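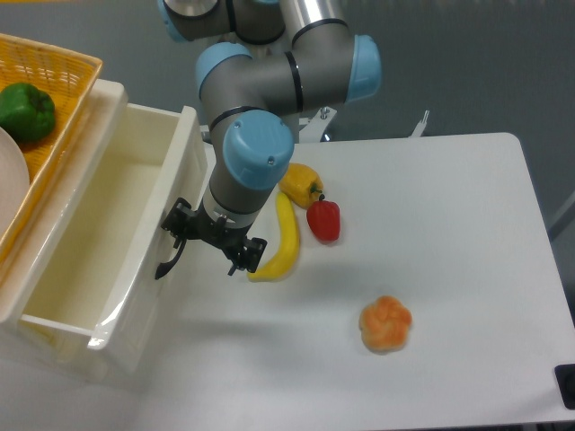 Zoltan Merev
Application technician, Drencombe

4.3 Comparing two grippers on the same arm

This section describes how to test the Trostano two-finger gripper against the Fuchs gripper with the same arm, the same table and the same food. Please finish the mounting of the arm (section 4.1) and the camera calibration (section 4.2) before you begin. The complete test takes around 20 minutes for one gripper.

Preparing the table

1. Switch off the 24 V supply for the tool. Wait until the light on the controller goes out.

2. Fasten the gripper to the wrist with the screws from the bag. Tighten them crosswise, and connect the cable. Leave enough cable for a full turn of the wrist.

3. Put the open bin on the left side of the table, where the arm can lower the gripper into it without touching the wall.

4. Lay out the objects. We use a banana, a yellow and a red bell pepper, and a knotted bread roll. The peppers have a smooth skin, the banana is long and curved, and the roll has many bumps, so each object asks something different from the fingers. Place the yellow pepper close to the banana and keep the roll apart.

Note: No object may be heavier than 400 g. Weigh the peppers, they differ a lot from one to the next.

Note: A green pepper can stay ready in the basket behind the bin. The program does not pick from the basket.

Running the test

5. Switch on the supply and load the program PICK_COMPARE. Choose the gripper in the list. If you choose the wrong one, the opening width will be wrong and the fingers can hit the table.

6. Move the arm by hand control until the open gripper is just above the table, beside the banana. Save this point as START.

7. Check the fingers from the side. On the set we have mounted, the left finger has a hooked tip and the right finger is more angular. The hooked tip should go under the curve of the banana and the other finger should close against it. If your fingers are mounted the other way, turn the wrist by half a turn and save START again.

Caution: Keep your hands away from the table when the arm is in automatic mode. The fingers close also when there is no object between them.

8. Begin with the lowest closing force. Pick the banana and release it in the bin. Raise the force by one level only if the banana slips.

9. Repeat with the peppers and the roll. Write down for each object the lowest force which holds it up to the bin, and if the skin or crust shows a mark.

10. Return every object to its place, change the gripper, and repeat from step 5.

Reading the results

Compare the two sheets object by object, not with one total. With the peppers we saw only little difference. With the banana the hooked finger needed clearly less force, but it was slower to come near when the yellow pepper lay directly beside. The roll was held well by both, although the Fuchs fingers collected crumbs and had to be wiped.

If an object falls before it reaches the bin, look first at the START point and only after this at the force.

Caution: After 1,000 closings check the finger screws again. Loose fingers give a bad result which looks like too little force.

For the Goltau controller the menu names are different. See the table in section 7.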